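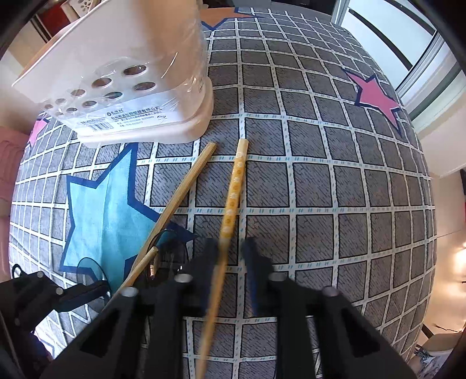
Right, week two, and we're on to measure words, or classifiers if you want the proper term. These are the little words Mandarin puts between a number and a noun, and English does a bit of it too (a sheet of paper, a pair of scissors). The one I'd like you to have solid by next time is gēn, for long thin things. A yellow chopstick with small white flower-like dots on it is yì gēn kuàizi, and so is a plain bamboo one, because gēn cares about the shape and couldn't care less about the pattern. Two matching ones you'd eat with are yì shuāng kuàizi, where shuāng means a pair. I mixed these up for my whole first year and once asked a waiter for a single chopstick, very politely.

Gēn or tiáo?

Both go with long things, so everybody asks. Tiáo likes things that bend or wind about: rivers, roads, fish, trousers, scarves. Gēn likes things that are thin and mostly stiff, so sticks, needles, candles, matches. Then there's hair, which bends all over the place and still takes gēn. Sorry! Shobha Chettiar has a nice page on this in the reader (page 52), and she's kinder about the exceptions than I am.

Try these out loud before you write anything down — the tone on yī changes depending on what follows it, and you'll hear that sooner than you'll see it. A thin wooden stick standing upright is still yì gēn, by the way. Standing or lying makes no difference.

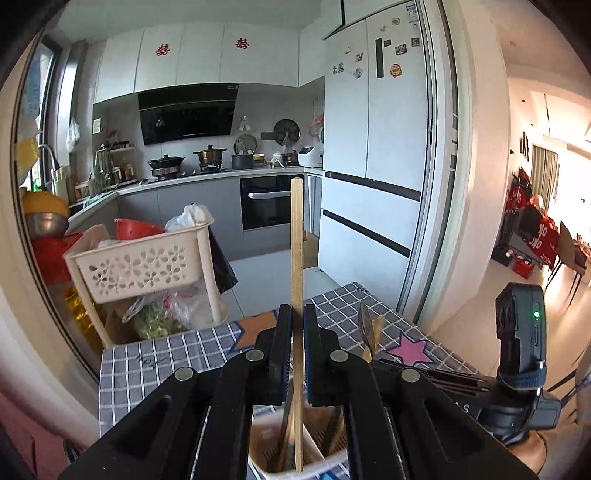
For next time

Read pages 52 to 60 and do the first exercise only. Rhys, Océane and anyone else who missed week one, get the sound files from Glenys Lewis in room 344.

Bring a list of things from your own kitchen with the measure word you think each one takes. Guess if you have to. If you get stuck, ge will nearly always be understood, but please don't use it for the whole list.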